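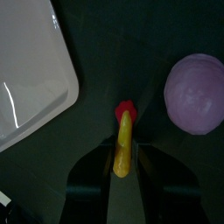 Teaching by Demonstration: Gallery

The Riis Laboratory records tasks performed by operators under remote control. Each operator guides the arm through a complete task with a hand controller, and the recordings are later used to train the arm to perform the same task unaided. The produce-sorting series contains 581 demonstrations by 16 operators. The pictures on this page are taken from the wrist camera.

Produce sorting, toy chili pepper. The fingers hold the yellow body from either side, with the red cap uppermost. A white tray stands on the dark green tabletop.

Operators complete a training period on the Moreck controller before their recordings are accepted. Demonstrations in which an item is dropped are kept and labeled separately.

The series will be extended to 700 demonstrations by December. Requests to reproduce material from this gallery should be addressed to Nabila Ong, Collections Office.

Page last revised 2021-05-23.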